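Packing and Warehouse Talk > General > Anyone else being "automated"?

gluepot_8
Posts: 800
May 2018

We do small-run picking and repacking at Brekine, mostly imported food and drink, bottles and tubs. Management has signed up with Zurklow for two arms on the packing line. Between now and November a few of us come off normal shifts for part of the day to show the thing how to pick items up. You hold a gripper in your hand, you grab the bottle, you put it where it goes, you do it again. The line from upstairs is that it "frees people for better work". I have asked what the better work is and had no answer yet.

Has anyone been through this? What changed after?

tapegun_marie
Re: Anyone else being "automated"?

We had a Censide cell put in. The pitch was the same word for word. It did the one carton size it was set up for and the rest came to us, only now the rest was all the awkward stuff and the rate was worked out as if it was still a mix. So my answer is your easy jobs go and your targets stay.

Sang Thân
Re: Anyone else being "automated"?

I don't agree with Marie on all of it. I did 10 years of lifting before ours went in and my shoulder is better for it. They kept everyone on at our place. You do have to push to get the rates looked at, I'll give her that.

The hand gripper part is dull but not hard. My arm got tired on bottles, more than on boxes.

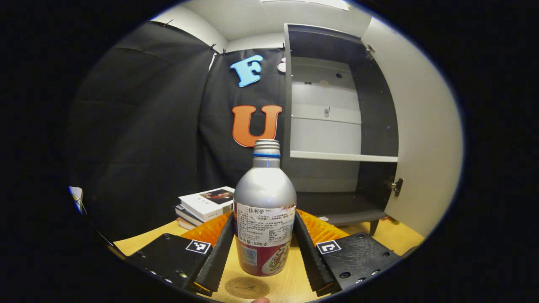 Filed under: Grippers / Bottles and jars

gluepot_8
Re: Anyone else being "automated"?

Bottles like that are what I mean. Aluminium, upright, 500克 on the label, ridged black fingers with the orange pads behind. Fine, one bottle standing on its own with space either side. Ours arrive jammed in a tray with the wrap half on. I pick those up with two fingers and a bit of swearing. I'd like to see what it does with a dented one.

oldshed
Re: Anyone else being "automated"?

Same as it does now, only slower, then a light comes on and someone walks over. That someone is you. On our line it was a six minute reset in the first weeks and it came off our break more than once.

Sang Thân
Re: Anyone else being "automated"?

That's a management problem, oldshed. You should have had that written down before it started.

oldshed
Re: Anyone else being "automated"?

We asked. They said wait for the review. Still waiting.

tapegun_marie
Re: Anyone else being "automated"?

Question for gluepot – are they paying extra for the teaching hours? Xiao paid my brother-in-law a training rate for the same sort of thing. We got a sandwich.

gluepot_8
Re: Anyone else being "automated"?

Normal rate. I'll ask. I'm also going to ask who does the rate sheet afterwards and get it in an email this time.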